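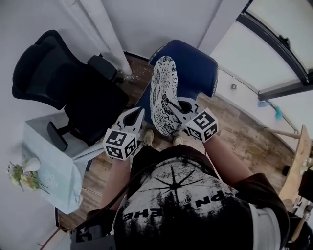

Room 312: seating and window side

Clumau, second floor, November. The blue Fater chair came over from room 344, and the rest of the seating is still to be ordered. Match shades against the fabric card.

1. Chair and table
Navy upholstery, rounded backrest, white stitched piping along the edge. The black office chair with the tall padded back stands to the left, beside the small table. Pale light-blue tablecloth, hanging over the front edge; white vase with small yellow and green flowers. The round from the Mosquera set, black floral pattern on a white ground, is held upright at the blue chair.

2. Window side
The backrest is tall and dark blue, and the white trim reads as a zigzag at close range. The round rests low against it, with the large chrysanthemum-like blooms showing. A black mesh chair stands behind. On the white sill are a clear plastic bottle, a small bottle with a green label and a blue-tinted spray bottle. The window frame is dark gray.
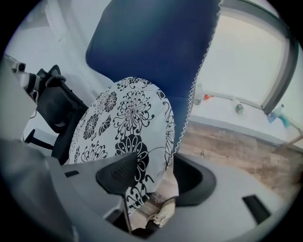 Fabric on the blue chair is a flat weave from Drellalitz, stock item, supplied in 2 widths. The narrow width is enough for the back. The seat needs the wide one, or a seam shows at the front corner. Trim is sewn on after the cover is fitted. A replacement order takes up to 7 weeks, counted from approval of the swatch.

Dark blue picks up lint quickly. A dry brush, worked with the weave, is the standard treatment. Water marks should be left to dry fully before brushing. Liquid cleaner goes on a cloth first and is kept off the stitching.

3. Floor and desk side
Wood-look planks in brown, tan and gray. White desk or tabletop on the left. The power strip is on the floor at the right, several plugs in, with white and black cables leading off it. The round is tilted in front of the blue chair, whose trim follows the curve of the back. Cable routing on this side is still to be drawn on the plan for 312. The plan for 344 has it and can be used as a pattern.

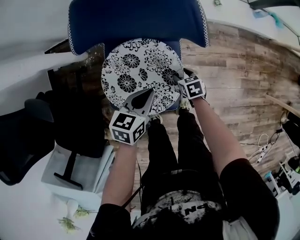 Can the white trim be replaced without changing the whole cover?
The trim is a separate strip, so it can be unpicked and resewn with the cover in place. Order the length of the full edge plus a small overlap, and put the join at the bottom of the backrest.

Related pages: Fater chair, fabric card; Mosquera set, pattern sheet; room 344, plan.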